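학교 응원석 티셔츠 문구, 어디까지 학생들한테 맡기세요?

Kadri Ramanauskas
안녕하세요! 와세오(Waseo) 고등학교에서 학부모회 일을 돕고 있는 학부모입니다. 둘째가 올해 응원단에 들어가서 온 집안이 들떠 있어요 ㅎㅎ

우리 학교는 홈경기마다 응원석 테마를 정하거든요. 흰옷 입는 날, 형광색 입는 날, 이런 식으로요. 이번에는 아이들이 한 사람이 한 글자씩 티셔츠에 적어서 나란히 서면 문장이 되게 하자고 아이디어를 냈어요. 저는 듣자마자 너무 좋다고 했고요! 그런데 학부모 단톡방에 올렸더니 걱정하시는 분들이 꽤 계십니다. 다른 학교에서 정치 구호 비슷한 걸 적었다가 사진이 퍼져서 지역 신문에까지 났다는 이야기가 나왔고, 미리 학교 허락을 받아야 한다는 쪽과 애들 노는 데까지 어른이 끼어들지 말자는 쪽으로 갈렸어요.

참여하겠다는 학생은 지금 20명이고, 경기는 3월입니다. 전날 저녁에 모여서 간식 먹으면서 티셔츠를 칠할 계획이에요.
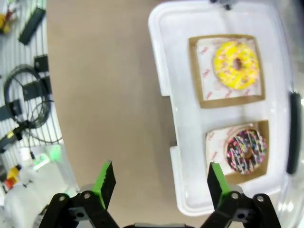

궁금한 건 이겁니다. 문구를 미리 검토받는 학교가 있나요? 있다면 누가 보나요? 그리고 상대 학교 놀리는 문구는 어느 선까지 괜찮다고 보시는지, 실제로 해 보신 분들 경험이 듣고 싶어요. 우리 교칙에는 '수업에 방해가 되는 복장'이라는 말만 있고 응원석 이야기는 한 줄도 없습니다. 교장 선생님께 여쭤봤더니 "상식선에서요"라고만 하셔서요.

Marlina Harahap
와, 이거 제가 정말 할 말이 많은 주제예요! 저는 두안(Duan) 고등학교 학생자치회 지도를 4년째 맡고 있는데, 글자 티셔츠는 매년 합니다. 아이들이 이것만 기다려요.

저희는 이렇게 해요.

문구는 학생들이 정한다
후보를 자치회 회의에서 받고 투표도 학생들끼리 합니다. 어른이 먼저 문구를 던져 주면 그 순간 분위기가 확 식더라고요. 작년에는 후보가 15개나 나와서 투표를 두 번 했는데, 결선 때 복도가 떠나갈 것 같았어요 (저도 소리 질렀습니다).

기준은 짧게, 글로 미리 준다
저희 기준은 딱 네 줄입니다. 선거 후보나 정당 이름 금지. 특정 개인 이름 금지. 출신, 종교, 외모를 건드리는 말 금지. 전쟁이나 참사에 빗댄 표현 금지. 네 번째 줄은 처음엔 없었는데, 한 학생이 상대 학교에 친척이 최근 피난 온 친구가 있다고 말해 줘서 넣었어요. 그 이야기를 꺼낸 것도 학생이었다는 게 저는 지금도 뿌듯해요!

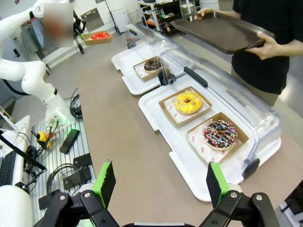
초콜릿 도넛과 노란 도넛

순서를 바꿔 세워 본다
글자 티셔츠에서 진짜 사고는 여기서 나요. 멀쩡한 문장인데 중간에 몇 명이 화장실에 가거나 자리를 바꾸면 엉뚱한 단어가 됩니다. 저희는 종이에 글자를 써서 교실 바닥에 놓고 이리저리 섞어 봐요. 이거 하다가 웃느라 한 시간이 그냥 갑니다. 단체 사진은 자리를 맞춘 다음에 찍고요.

상대 학교 자치회에 한 번 물어본다
의무는 아닌데 해 보면 정말 좋아요. 드레다브몽(Dredavmont) 고등학교랑은 서로 문구를 귀띔해 주는 사이가 됐고, 그쪽에서 우리 문구에 받아치는 답장 문구를 만들어 왔습니다. 그날 경기는 졌는데 아이들은 응원석 이야기만 했어요.

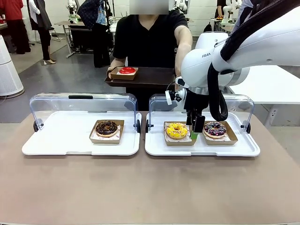
학부모에게는 결과만 알린다
문구가 정해지면 가정통신문에 한 줄 넣습니다. 승인을 구하는 게 아니고 알려 드리는 거예요. 반대 의견이 오면 자치회에 그대로 전달하고 학생들이 답장을 씁니다. 재작년에 학생들이 쓴 답장은 저보다 훨씬 예의 바르고 논리적이었어요!

네 줄 기준은 마음껏 가져다 쓰세요. 와세오 응원석 기대할게요.

Čestmír Skála
그냥 학교 마스코트 이름 쓰면 됩니다. 우리 애 학교는 매년 그렇게 해요. 논란 없음. 참, 글씨는 굵게 쓰세요. 얇은 펜으로 쓰면 건너편 관중석에서 안 보여요.

Chenxi Yan
저는 졸업생인데 읽다가 너무 반가워서 가입까지 했어요 ㅋㅋ 학생 수가 1420명인 학교를 다녔고, 응원석 담당이었습니다. Marlina 선생님 방식에 거의 다 찬성인데 하나만 보태고 싶어요.

저희 때는 문구가 괜찮아도 사진이 문제였어요. 경기장에서 볼 때는 다들 아는 농담인데, 사진 한 장만 잘려서 돌아다니면 모르는 사람은 전혀 다르게 읽거든요. 그래서 저희는 문구를 정할 때 학교와 상관없는 어른 한 분께 아무 설명 없이 보여 드렸어요. 저희는 Marlene Ruppert 선생님이라고, 은퇴하신 국어 선생님께 부탁드렸는데 표정만 봐도 답이 나왔습니다. 두 번 퇴짜 맞고 세 번째에 크게 웃으셔서 그걸로 갔어요!

그리고 사진에 얼굴이 나오는 걸 싫어하는 친구도 있으니까 참여 신청받을 때 같이 물어보세요. 저희 때는 세 명이 빠지고 대신 북을 쳤는데 제일 신나 보였어요.

Kadri Ramanauskas
세 분 다 정말 감사해요! 네 줄 기준은 오늘 바로 응원단 아이들한테 보냈고, 벌써 바닥에 종이 깔고 섞어 보겠다고 난리입니다. 마스코트 이름도 후보에 넣었어요. 교장 선생님께는 기준을 출력해서 가져다드리려고요. 문구 정해지면 여기에도 올릴게요.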